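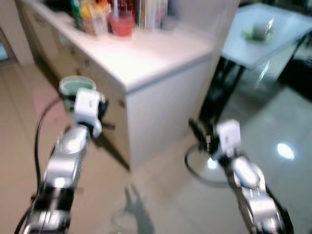 厨房，白色柜子这一侧

开个串，聊手动雨量筒！就是那种没有电池、没有屏幕、没有App，一个漏斗一根管子，每天早上自己走过去弯腰看刻度的东西。我玩这个玩上瘾了，朋友们已经不想听了，所以来这里讲。

先说起因。我住在Stirkwood，山脚下，雨说来就来。每次下完雨我都去看附近站点的数据，然后看看自家院子里的水坑，心想不对啊，怎么可能才这么一点。后来想通了，站点在山的另一面，人家那边下人家的，我这边下我这边的。想知道自己头顶上掉了多少水，只能自己接。

我的第一个筒是Sellavance的，透明外筒，里面套一根细管，上面扣漏斗。原理特别漂亮：漏斗口大，内管口小，雨水进了内管就被“拉高”了，一毫米的雨在管子里是好长一截，刻度可以画得很细。第一次看懂这个设计的时候我真的在院子里“哦——”了一声。

内管满了怎么办？溢到外筒里去。大雨之后先记下内管的满刻度，倒掉，再把外筒里的水一次次灌进内管量，最后全部加起来。第一次做的时候我一激动把外筒的水直接泼进花坛了，那场暴雨的数据就这么没了，现在想起来还心疼。

所以第一条经验：先写数，再倒水。铅笔就挂在架子旁边，绳子拴着。

读数看凹下去的那个最低点，不看贴着管壁翘起来的那一圈。眼睛要和水面一样高，站着往下瞄会偏。我膝盖不好的那阵子偷懒，斜着看，后来翻本子，那几页的数字总觉得哪里怪怪的，可也改不了了，只能在页边写一句“斜看”。

位置，位置，位置。这一条我折腾得最久。一开始图方便装在屋檐旁边，结果风从西边来的时候几乎接不到什么，屋檐滴水的时候又多得离谱。后来搬到菜地边上，旁边是番茄架，番茄长高了又挡住了。植物会长高这件事，我居然没有算进去。

常见的建议是离障碍物远一点，至少是障碍物高度的2倍。我家院子不大，拿着卷尺走来走去，最后只剩一个地方合格，正好是晾衣绳的正中间。晾衣绳搬家了。家里人对此有意见，意见我收下了，筒没动。

也别走另一个极端，装在光秃秃的大空地或者屋顶上。风大的时候，气流在筒口上方一绕，小雨滴就被带过去了，接到的会偏少。四周远远地有一圈矮灌木挡风，反而挺舒服。

筒口一定要水平！我用的是木柱子，冬天土一冻一化，柱子会慢慢歪。每换一季我就拿水平尺搭一搭。另外柱子顶端我锯成了斜面，朝外倒，筒口高出柱顶一截，这样雨打在柱子上溅起来也不会进筒。这个小改动特别值得做，一把锯子，一会儿工夫。
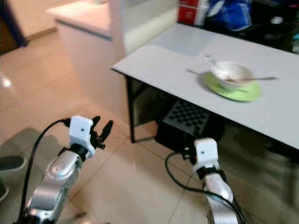

文／Covadonga Segura

接着讲。有人问我每天几点读数。我是早上7点，夏天冬天都一样。几点不那么要紧，要紧的是每天同一个点。早上读到的数是过去一天一夜的总和，这个地方最容易乱：写在本子上算今天的还是昨天的？我统一写在读数的那一天，本子封面内侧用大字抄了这条规矩，过一阵子忘了还能翻回去看。

没下雨也要写。写0。空着不写和写0是两回事，空着的意思是“我没去看”，0的意思是“我去看了，没有”。我早期的本子里有好多空格，现在完全不知道那些天是晴天还是我睡过头了。

还有一种特别可爱的情况叫“微量”。下了，地面有点深色的小点，筒里却量不出来。我写一个T。我超喜欢写T！整天看着云压过来，最后就给你一个T，有一种被天空敷衍了一下的感觉。

露水算不算？清晨漏斗壁上挂一层小水珠，偶尔会滑下去一点点。我的做法是照样看，如果一夜晴朗、管底只有一丁点，就在备注里写“露”，不算进降雨。别人有别人的做法，只要自己前后一致就好。

说说和自动雨量计的对比，我知道有人等着这一段。邻居Roussel家装了一台Grunemen的翻斗式，里面两个小斗轮流接水，满了就翻，翻一次记一次。我俩每次下完雨隔着篱笆报数，跟对暗号一样。

小雨和中雨我们两家差得很少。雨一大，他的常常比我的低。翻斗在翻过去的那一瞬间，水还在往下流，有一点就没算上，雨越急漏得越多。但是！他能知道雨是几点开始几点停的，哪一阵最猛，我只有一个总数。我羡慕他的时间，他羡慕我的总量，最好当然是两样都有。

有一回他的数突然变成零，外面明明哗哗地下。打开一看，漏斗口被一片叶子和一小团蜘蛛网堵死了。从那以后他每周掏一次。我的也会进东西，鸟粪、花瓣、小甲虫，不过我天天凑过去看，堵没堵一眼就知道。

清洗：软瓶刷加清水，太脏了用一点点洗洁精，冲干净。不要用硬刷子，刻度旁边刮花了以后读起来特别费劲。有绿藻的话，泡一会儿再刷。我洗筒挑没雨的下午，有一次洗到一半下起来了，我举着没装漏斗的外筒冲进院子，头发全湿，抢回来一半吧，备注写得很长。

冬天单独说。1月我这边会下雪，内管里的水一结冰，塑料管子就可能胀裂，所以入冬前把漏斗和内管收进屋里，只留外筒在外面接雪。这个动作我忘过一次，买过一根新内管。

雪接回来要化成水再量。我的办法：用内管先量好一份温水，记下读数，倒进外筒，晃一晃，等雪全化开，再整个量一遍，减去加进去的那份。水温温的就够，别用滚烫的。做这件事的时候整个人特别安静，看着一筒蓬蓬的白雪缩成那么浅一层水，每次看都觉得不可思议。

同样厚的雪，化出来的水能差很多。干干的粉雪，看着好大一堆，没多少水；又湿又重那种，薄薄一层就很可观。所以雪深我另外拿尺子在木板上量，和融水各记一栏。木板刷成白的，量完扫干净，再放回雪面上。板子边上要插根小旗，不然下一场雪以后你会在院子里找很久。

我的本子现在是6栏：日期、降水、雪深、风、云、备注。风和云我写得很随便，“西风，衣服快飞了”“早上鱼鳞云，下午变厚”。备注是最好看的一栏，里面有第一声雷、第一只蛙、下水道返味、门前小路淹到第几块砖。

翻旧本子的乐趣真的超出我的预期。到了月底加总，拿彩铅画柱子，一根一根排过去，哪个月多哪个月少，贴在冰箱门上。去年秋天有一根特别高，高到纸不够画，我又粘了一条上去。

想入门的人，我的建议很短：筒口大一点的比小小的玩具筒好用，刻度印得清楚，漏斗能拆，备用内管买得到。插在花盆里那种一根细试管也可以先玩，看看自己有没有每天出门瞄一眼的耐心，玩上了再换。

出门旅行怎么办？有人帮忙读最好，我一般托Roussel。没人帮的话，回来之后量一个总数，在本子上把那几天括起来，写“合计”。千万别自己平均分到每一天，那样每一行看起来都很正常，可每一行都是编的。我上次离开3天，括号里写了一个大大的合计，旁边画了个行李箱。

夏天久不下雨，筒里的水还会蒸发一点，漏斗能挡掉大半。如果傍晚来一场雷阵雨，第二天又是大太阳，我会尽量准点去读，不拖到中午。

评论里有在阳台上量雨的朋友吗？我很想知道高楼阳台有没有什么办法，我自己想来想去，外墙挡掉一面，风又乱，总觉得难。有试过的请一定告诉我，失败的也想听！

刚才外面开始滴答了，云从山那边压得很低，味道也是要下的味道。漏斗下午刚洗过。明早读完数，我在这个串下面接着报。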